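Posted in: Home & House, Diary

February 15, 2018

Furnace quit again overnight. 54 degrees in the kitchen when I came down. I pushed the reset, it ran for 3 minutes and shut off, same as in December. I called Dratby and they sent Olatunji, who was here before lunch.

He said the igniter is going and the blower motor is not far behind it. The igniter is 200 installed. The motor would be 500 more, and he would not put that into a furnace this old. I had him do the igniter only.
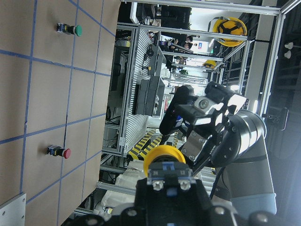

Green button and red button on the taped board.

Ottilie Gruber next door had hers replaced last fall by Botholm and paid 1,670 after the rebate - smaller house, though, and she kept the old ducts. She lent me her space heater for the back bedroom. I need to return it by Sunday.
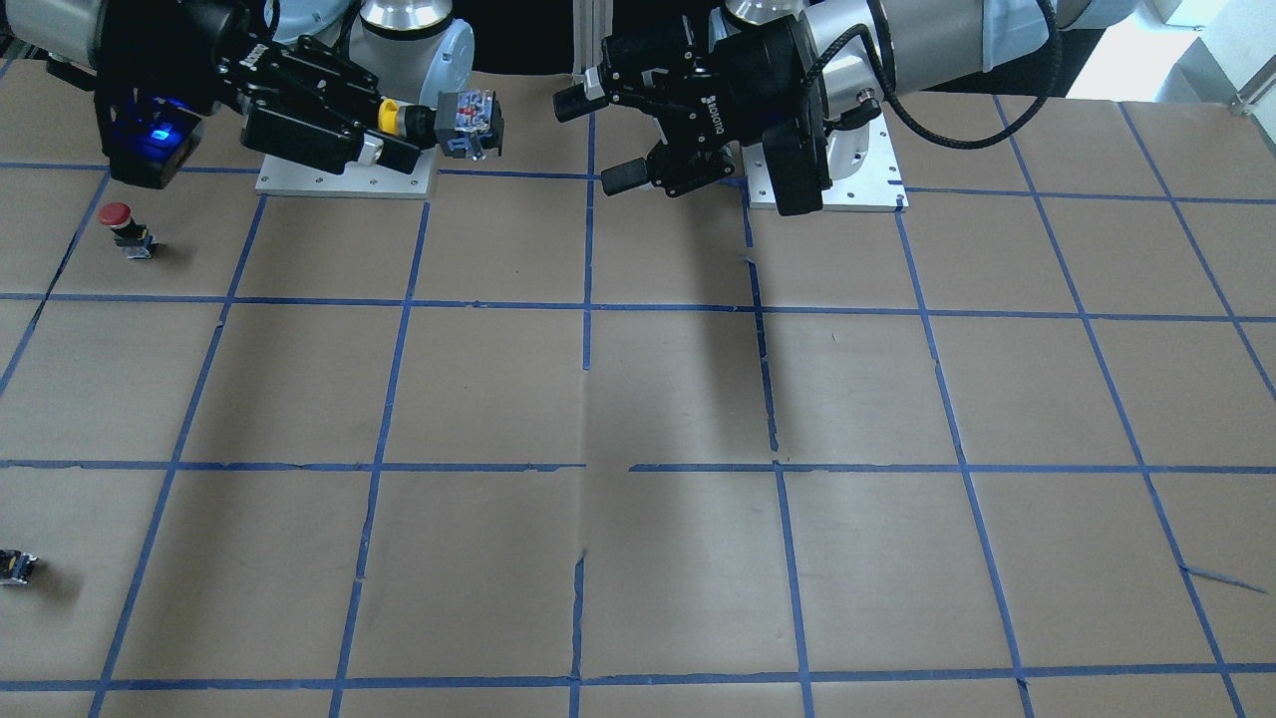 Gripper holding the small yellow part over the brown paper.

Heat came back on at two. Changed the filter while I was down there and wrote the size on the wall in marker. Amar wants to get a second quote before we decide anything. I will call Botholm in the morning.

Soup for supper. Bed early.

Back to top | Contact | Copyright 2018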